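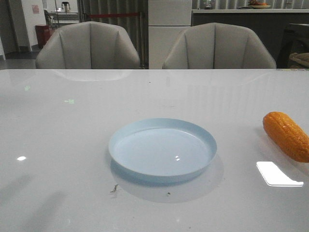

Figura 1. Plato azul claro sobre mesa blanca.

Inicio » Trabajos » Electrónica de consumo » Autonomía de lectores de tinta electrónica

Medida del consumo en reposo de un lector de tinta electrónica
Autor: Yurii Polishchuk

1. Objeto
El trabajo compara el consumo en reposo del lector Degefa con la radio encendida y apagada. El fabricante, Prarkden, solo publica la autonomía en semanas, sin indicar el estado de la conexión inalámbrica.

2. Método
Se usaron dos unidades con la misma versión de firmware. La corriente se registró en serie con la batería mediante un medidor Ultton, con un total de 2887 lecturas válidas. Cada ensayo partió del 50 % de carga y terminó al llegar al 25 %. La luz frontal permaneció apagada.

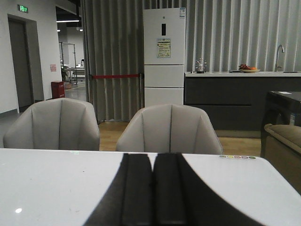 Las lecturas tomadas durante el refresco de página se descartaron, ya que el pico de corriente oculta el valor de reposo. El mismo filtro se aplicó a las dos unidades.

3. Resultados
Con la radio encendida aparecen picos periódicos que coinciden con la búsqueda de red. Con la radio apagada la curva es plana - salvo al despertar el procesador para actualizar el reloj. La segunda unidad descargó antes en ambos modos, diferencia que se atribuye al desgaste de la batería. 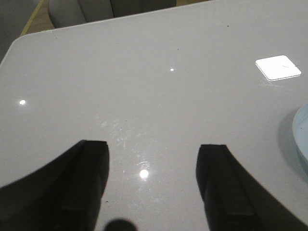
Según Corey Pomare, esa atribución no queda demostrada mientras no se intercambien las baterías y se repita el ensayo. La prueba cruzada queda pendiente para septiembre.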